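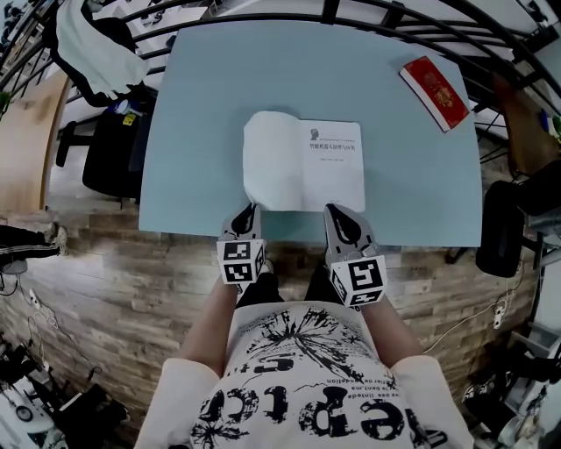

A machine that can weld a car door all day ought to be able to put a book back on a shelf, surely? So ran the comment left on last term's page for this session, and I've pinched it as our starting point, as I suspect half of you walked in thinking the same.

Modules > Machines at Work > Session 4 > Can it do the chores yet?

Print this page | E-mail this page

My short reply is no, or not in your house. The longer one takes up these notes.

Start with the welder. At the Havdale plant we looked at in Session 2, the door turns up in the same place every time, facing the same way, and it's stiff. Somebody has built the whole room so that the arm never has to wonder about anything. Now think about a book. Shut, it's a box, and boxes are fine. Open it and you have two floppy halves joined down the middle, a cover that slides on the table and pages that curl up or stick together. Pick it up by one page and you'll tear it. To close it you have to get under one side, lift, swing it over and let go at the right moment (try it now with two fingers of each hand, it's harder than you'd think!).

We'll come back to those two fingers a lot. A pair of flat fingers is cheap and tough, and you can learn plenty by having a person do the job with a pair in hand, because the person is then stuck with the same clumsy grip as the machine. I had a go myself and was hopeless for the first 18 tries - my thumbs kept wanting to join in.

Now the numbers, from the Skollik tidying trial on your reading list. They recorded 677 runs by hand, then gave the arm 104 goes on its own. It closed the book and put it down where it should in 29 of them. Some of you will call that dreadful. I was rather cheered by it, but do look at what counted as a "go". The table was always the same height and the lights were always on.

Shop-floor chores sit somewhere in between. Wiriya's packing line copes well with tins and badly with bags of rice. Same arm, same fingers, so what changed?

For next time:
Read the Pusside handout up to the part on towels.
Pick one chore you did this morning and write down every point at which you felt for something without looking. Half a page is plenty - bring it on paper, please, as the projector in our room is still playing up.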